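**giving up my storage unit, a thread** 🧵

1/ Handed back the keys to my storage unit in Brimlow this morning. Six years! I was going to have it "just over winter". Anyway I've got a cup of tea and some feelings, so settle in.

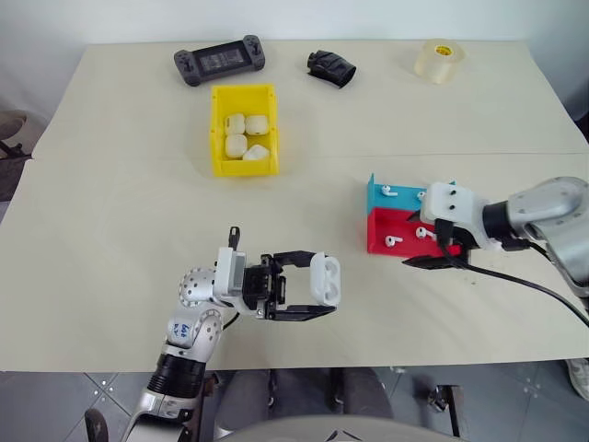
*Odds and ends, incl. the big roll of tape*

2/ For anyone who missed the start of this: I moved out of a three-bedroom place into a flat with one cupboard (one!) and everything that wouldn't fit went to Brimlow. Then I kept paying. Every month. I finally added up the last stretch of bills in June and got to more than 2000 dollars, and I had to go and stand in the garden for a bit.

3/ The stuff in there was not worth 2000 dollars. Most of it was books I'd already replaced, a doona nobody liked and the good plates. I did miss the good plates.

4/ My mate Dzintra came to help and she is ruthless, I love her. She'd hold something up, I'd start telling the story of it, and she'd already be walking to the car. We did the whole back wall before lunch on the first day.

5/ Best rule I got was from Esmaeil at work: if you'd forgotten you owned it, you get one minute to be happy you found it and then it goes. Broke this rule for a jumper. Would break it again, it's a very good jumper (green, my nan knitted it, sleeves a bit long).

6/ Tape opinions, seeing as I now have them. Buy the wide stuff. Fold the end over when you stop so you're not picking at it with your thumbnail later. Write on the SIDE of the box as well as the top, because the top is useless once there's another box on it. I knew this and still didn't do it for half of them.

7/ Sold the old Lundgren bookcase for 50 bucks to a lovely bloke called Indrek who brought his own straps and a blanket. Didn't haggle. Sent me a photo of it full of cookbooks that night! If you're reading this Indrek, you made my week.

8/ Things that didn't sell: the exercise bike, the other exercise bike, a box of DVDs. The op shop took the DVDs and one bike. The other bike is in my hallway and I've been hanging coats on it, so I suppose it's mine forever.

9/ A few of you asked about cancelling. Check your notice period before you start sorting! Mine was a month and I only read that bit after I'd booked the ute, so I paid for a month of an empty room. Very on brand for me.

10/ Next up is the cupboard. Dzintra's free on the long weekend and I'm a bit scared. If anyone near me wants flat boxes, most are in decent nick, just message and I'll leave them by the front gate.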